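Costume jewellery

Costume jewellery is ornament made from inexpensive materials such as glass, plastic, plated metal and imitation pearl. Bangles, beaded bracelets and chain necklaces make up most of it. The term has no agreed limits, and sellers tend to stretch it in whichever direction suits the price.

Sorting is usually the first job with a mixed lot. Guides recommend a shallow tray for beaded pieces and a pale cloth underneath, so that small items show up. Claims that trays prevent tangling should be treated with caution. Chia-jung Yeh's survey of 316 household collections, carried out in Trodesov, found knotted chains in 204 of them, trays or no trays, but did not record how often the pieces were worn.

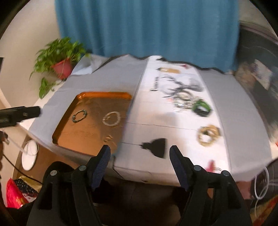
Colour is a poor guide to value. A gold tone may be nothing more than a thin wash, and pearl-like beads are often coated glass or plastic. The old habit of rubbing a bead against the teeth is still repeated in hobby books, though it says little about worth and can scratch the coating.

See also: Bangle; Imitation pearl; Plating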